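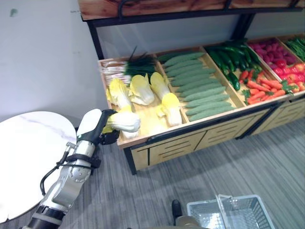 Mimoza Živković wrote in to tell me I'm being way too hard on success rates, and that if a robot gets the vegetable into the basket, who cares how it got there? I love getting mail like this (keep it coming!), but I'm digging in.

Say a method posts 100 tries with a cabbage and a lovely high score. Great! Now, what was a miss? In the Vimov write-up, a try counted as good if the thing left the bin. Squeezed leaves, a second grab, a person nudging the rack between runs – all fine, apparently. I went through their log over two evenings, all 207 tries of it, and 8 of the "good" ones had a note saying the operator reset the arm halfway. That's a different result from the one in the headline.

I'm not mad at the Vimov people. Learning from human demos is the most fun thing going in this field, and 1389 demos is a lot of somebody's afternoons. I just want the boring stuff printed next to the shiny number: how the produce was laid out, who moved it, what they called a failure, how long each pick took. Velimir Angelovski did that for his Pralside tests back in October and his score looked worse for it, and I trust it so much more.

Mimoza also says shoppers won't read a table of failures. Sure, but the next lab will, and they're the ones who have to make it work with carrots.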